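Dratar passes 2,272 recorded grasps and opens its handling set to small workshops

January 31, 2025 — I'm Ravindran Rao, I look after data gathering at Dratar, and I get to share some good news! Our set of everyday handling examples now stands at 2,272 recordings, all of them made by people walking about with a gripper in one hand and picking things up the way they would at home.

We started in December with 185 recordings and two grippers, and a lot of arguing over what counts as a good one (we still argue). Since then Nemeck has lent us a hand with the sorting, and Wikström will be first to train on the full set. Awkward shapes are what we want most — handles, rims, anything woven or floppy — so that's where my colleague Eilif Eide has been sending everybody lately.

"I'd take one clumsy go at a basket over five perfect goes at a box," says Eilif. "The system has plenty of boxes." 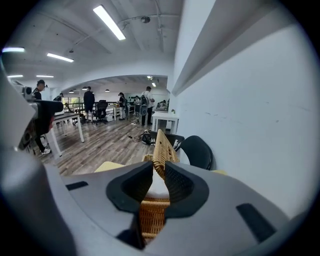
Woven wicker held between the gripper's finger pads during recording in our open-plan workspace.

Workshops that would like to borrow a gripper and add their own recordings can write to the Stutivby office. We'll post you the kit and a short guide, and I'm happy to talk it through by phone.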